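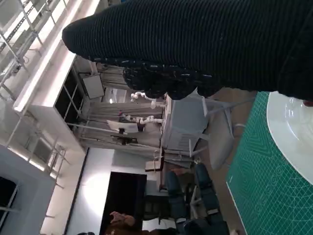
Puesto de manipulación, cámara de muñeca: tejido negro y plato blanco sobre el tapete verde; al fondo, dos brazos blancos.

LISTA DE INSPECCIÓN DEL PUESTO DE MANIPULACIÓN
Sala Gruvthorpe, jueves, turno de tarde
Inspección: Delia Lazăr
Acompaña: Amirul Govindasamy
Motivo: parada de protección tardía en el brazo izquierdo, incidencia 684

Resumen de la incidencia
El brazo izquierdo siguió cerrando la pinza después de que Damir Babić accionara la parada. El registro da 495 ms entre la orden y el reposo; el límite del puesto es de 195 ms. Sin lesiones. Se rompió un plato. El puesto quedó consignado hasta la mañana siguiente.

1. Parada de emergencia
1.1 Pulsador accesible desde los dos lados de la mesa: CONFORME
1.2 Tiempo de parada del brazo derecho: CONFORME
1.3 Tiempo de parada del brazo izquierdo: NO CONFORME
Comentario: repetido con la pinza vacía y con carga. Con carga siempre pasa del límite. Živko Lazarević cree que el retardo está en el controlador Zurnex y pide el registro completo antes de cambiar nada.
1.4 Rearme solo manual: CONFORME

2. Pinzas y manos
2.1 Tornillos de los dedos apretados y marcados: CONFORME
2.2 Fuerza máxima de cierre según ficha: NO CONFORME
Comentario: medidos 84 N, por encima de lo que figura en la ficha del puesto. El parámetro se cambió en octubre para otra tarea y no se devolvió a su valor.
2.3 Guantes sin hilos sueltos ni roturas: CONFORME
2.4 Puño del guante sujeto a la muñeca: CONFORME CON OBSERVACIÓN
Comentario: revisar en cada cambio de guante. Un puño flojo se desplaza hacia la palma y puede engancharse en la pinza contraria. 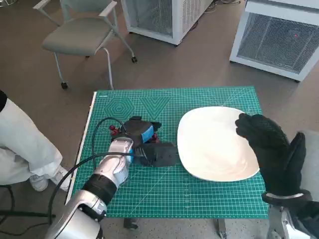

3. Mesa y zona de trabajo
3.1 Tapete fijo y sin pliegues: CONFORME
3.2 Vajilla sin desportillar: CONFORME
Comentario: retirados los restos del plato roto y aspirado el suelo. Se sigue con cerámica; Elaheh Akbari ha pedido piezas de melamina para las pruebas de parada.
3.3 Cables fuera del recorrido de los brazos: NO CONFORME
Comentario: el cable del brazo izquierdo forma un bucle por encima de la pinza. Hay que recogerlo con bridas y dejar holgura en el codo.
3.4 Personas fuera del alcance con los brazos activos: NO CONFORME
Comentario: se pasa demasiado cerca de la mesa. Falta la cinta en el suelo.

4. Fundas y juntas
4.1 Funda del brazo bien ajustada: CONFORME
4.2 Tornillería de las articulaciones a la vista, completa: CONFORME
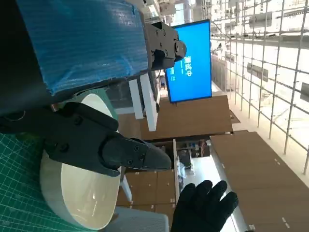
Pinza de dos dedos en el cuenco blanco, con la funda azul del brazo y el guante negro.

5. Acciones
Controlador del brazo izquierdo: extraer registro y enviarlo a Egilsson. Živko Lazarević.
Fuerza de cierre: restaurar y bloquear el parámetro. Damir Babić.
Cable y cinta de suelo: antes de volver a dar tensión. Amirul Govindasamy.

Resultado: NO APTO. Repetir los puntos 1.3, 2.2, 3.3 y 3.4 y adjuntar las medidas a esta hoja.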